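Dishwasher leaves gritty film on plates, bottom rack only

Asked by Stella Swai
Nov 6, 2024
Category: Kitchen appliances
Viewed 300 times

We have a Trotano slimline dishwasher that came with the flat, so I don't know how old it is. Since June everything on the bottom rack has been coming out with a fine grit on it. Glasses on the top rack are fine. You can't really see it on the plates but you can feel it with a finger, and it collects under the rim.

I have cleaned the filter, filled the salt and run it empty on the hottest programme with a cup of vinegar. Same result. I use the supermarket's own tablets, one per wash. The water here is hard. Is it the pump, or am I missing something simple?

3 answers

Hamisi Temba
Marked as helpful by 27 people

I doubt it's the pump. If the pump was weak the top rack would normally suffer first. Grit on the bottom rack only is usually the lower spray arm or the seat of the filter.

Pull the lower arm off. On most slimline machines it lifts straight up, on a few you turn a collar first. Hold it to the light and look through the holes. Mine had lemon pips and a bit of glass in it. Poke the holes out with a cocktail stick and rinse it from the middle until the water runs clear at both ends.

Then look at the filter again. It has to lock, not just drop in. If it sits a few millimetres high, dirty water goes round the side of it and gets thrown back at the plates. Wipe out the well underneath while you are there, but watch your fingers for broken glass.

Last thing is loading. Plates should stand on edge with a gap between each one, and face the middle. Big ones at the sides, so the arm can turn. Spin it by hand before you shut the door.

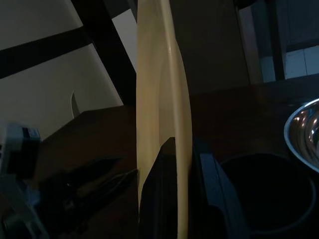

Update after Stella's comment

She says the filter was sitting proud and would not turn. There is a small tab on the rim that has to line up with the arrow. If it's stiff, take it out and clean the groove with an old toothbrush – don't force it, the plastic snaps.

Linnea Lunde

Check your salt setting as well. Filling the salt does nothing if the softener is set to soft water. Mine was on the lowest one from the factory. Your water company's website will give the hardness by postcode, mine is 300 and something, and the manual tells you which number to pick. Also make sure the salt cap is tight or salt leaks out in the wash and that feels like grit too.

Rehema Nyaga

had this, bought better tablets, went away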